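Dament open day, June. Notes from the econ class trip

Writing this on the bus so sorry about the typing. We're the intro micro group, second half of the year, the half where everybody gets monopoly and oligopoly mixed up. Point of the trip was to see a market with very few sellers up close. Dament runs an industrial fair every June and two of the firms that supply its water meters open their doors the same day. Water company itself is town owned. So: a public monopoly buying from a private duopoly. Could not ask for better.

Got in at 8:40, doors at 9. Coffee in the lobby, weak. Sign-in took forever.

First stop, the water works. The talk was in a side room, too warm, slides too small. Main thing I took down: the pipes are the whole story. Once one set of pipes is in the ground a second set makes no sense, costs double and serves the same houses. Average cost keeps falling as you add homes. Natural monopoly, straight out of the chapter. The town sets the price, which goes to a public vote if it moves more than a little. Somebody in our group asked why not price at marginal cost. Answer was that they'd lose money every month and the town would have to cover it out of taxes. Good answer. Would have liked a number.

They did give one number. 2000 homes when the present rate scheme started. Growth since then mostly on the east side. I did not catch the current figure, the fan was loud.

Then the walk over to the fair hall, ten minutes, hot. Lunch vouchers handed out on the way, which slowed everyone down again.

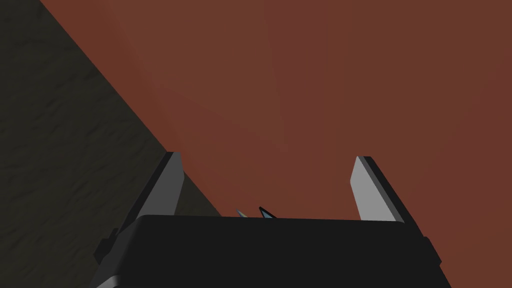
Gripper fingers open, simulated view.

The fair hall is where Lenon and Hitover have their stands, directly across the aisle from each other. Those are the two meter firms. Between them they sell nearly all the meters in the region, and they watch each other like hawks. Price lists on both stands. Same basic meter, same price, to the dollar. We asked at Lenon if they had talked to Hitover about it. Big laugh. No, of course not, that would be illegal. They just "look at what the market will bear." Asked the same at Hitover and got almost the same sentence.

This is the kinked demand thing, or could be. If Lenon goes up, Hitover stays put and takes the buyers. If Lenon cuts, Hitover cuts too and both end up worse off. So the price sits there. The Hitover person said the list price of the basic model hasn't changed in 40 months. Meanwhile costs went up and down, she said, a lot. Fits the model pretty well but one case is one case, and I'd want to see what the big buyers pay in private. List price is not the real price when you order by the truckload. Nobody at either stand would talk discounts.

Where they do compete: warranty, software, free training, the color of the case (really). Non-price competition, lots of it. Lenon gives away a day of training with an order of 50 or more. Hitover has a longer warranty. Both stands had nicer pens than the water company.

Missed the noon panel on tendering becuase of the lunch line. Heard from the others that it was mostly about paperwork. Sandwich was fine.

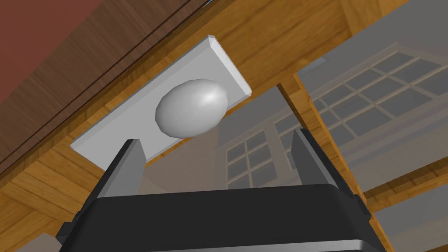
White egg on a gray plate, gripper in front. Simulation.

After lunch, Prantl. Prantl is the would-be third firm. Small outfit, rents a corner unit behind the hall, makes a cheaper meter and has been trying to get into the Dament tender for a while. For me the best hour of the day. They went through the barriers one by one. Certification, slow and costly. The tender asks for a track record, which you can't have until you've won a tender. And the town's reading software was written for the older meters so any new one needs an adapter.

Asked what happens if they do get in. They think the other two will drop prices fast and wait them out. Sounded like the entry game from class, the tree with the two branches, except here somebody's rent is on it. Is the threat credible? They didn't know. Said they'd bid anyway.

Short Q and A at the end, back in the lobby. One question about breaking up the water company, went nowhere. One about whether three sellers would be enough for real competition. The reply was that it depends on how they behave and not so much the head count, and then we ran out of time for the follow up. Pity.

Things to look up before the write-up:

Dament tender rules, are they public?
Old price lists for both firms, if the library has the fair catalogs
Whether the adapter cost falls on the seller or the town (Prantl said seller, water works was vague)
Cournot vs Bertrand, which one is this?? Same product and posted prices says Bertrand, but then price should be down near cost and I doubt it is

Left at 3:30. Traffic bad. Handouts are in the blue folder, take one and please bring it back, there are not enoguh for everyone.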